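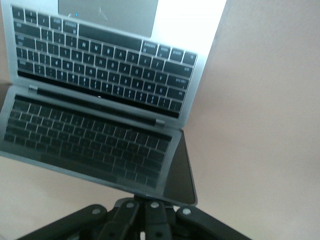 Robot Software, Unit 6: Perception close to the gripper
Handout for the lecture of November 19, 2018
Sondville course in applied automation

Before you read this handout, please repeat the October notes on coordinate frames. We use the same letters: B for the robot base, W for the wrist, C for the camera, and O for the object.

6.1 Why the wrist view is different

In Unit 5 the camera was fixed above the table. Its pose in B was measured one time and then stayed constant. A camera on the wrist moves with the arm, so the pose of C in B must be computed again for every image. We take the pose of W in B from the joint encoders and multiply it by the fixed transform from W to C, which comes from the hand-eye calibration.

The consequence is that time becomes important. If the image is from one moment and the joint values are from another moment, the object seems to slide on the table while the arm moves. In the Mollik package each image has a time stamp, and the function that reads the joint values interpolates between the two nearest samples. Please do not take "the latest" joint message in your solution. It works when the arm is standing still, and for this reason many students find the mistake very late.

6.2 The laptop as a difficult object

The exercise object for this unit is an open laptop. With the wrist camera above it, the glossy display works as a mirror and shows the keyboard upside down, with the letters reversed. The reflection is even clearer than the real keys, which look darker and whose legends are faint. A detector that searches for "rows of dark keys" will therefore find two keyboards and may give the higher score to the wrong one.

The reflection causes three kinds of trouble:

Detection. The mirrored keyboard is accepted as an object.

Depth. A stereo method which matches the reflected keys will compute a point behind the display. The planner then believes that there is free space where the display is.

Tracking. Reflected features move in a different way from features on the surface when the camera moves. If both kinds go into the same pose estimate, the result is somewhere between the two and belongs to neither of them.

6.3 Using the hinge

The dark strip of the hinge separates the display from the keyboard deck. It is long and straight, and it has a small silver cylinder at each end, so it gives a line with two end points. In our pipeline the hinge is searched first, and then the image is divided into two regions. Each region gets its own plane. Key-like features on the display side are given weight zero in the pose estimate.

You still have to decide which side is the display. Do not decide by sharpness or contrast, for the reason given in 6.2. Use the printed letters when they can be read: mirrored text means display side. When they cannot be read, use the expected pose from the previous step.

6.4 The gripper in its own image

The finger links and their round rivets are visible at the bottom of the image. For the detector they are only a dark shape with bright spots, and this shape touches the outline of the laptop near its lower corner. The mask file from Quiroga removes this area, but it is valid for one finger opening only. If you open or close the fingers, the mask must be computed again from the finger position – otherwise the outline of the object gets a false corner.

6.5 Exercise

The data set Brosenard has 641 images with joint values. Use 292 of them for tuning and the rest for testing.

a) Compute the pose of C in B for each image, with interpolation.
b) Find the hinge line and report both end points in pixels.
c) Fit the deck plane and give the approach direction in B.
d) In 34 test images the hinge is partly hidden. Your program must return "no result" for them and must not guess.

Write a short report with your error plots. Code without a report gets at most 11 points. The solver from Unit 5 may be reused, but write in the report which version you used.

Reading for next time: the chapter on visual servoing, only the part on image-based control.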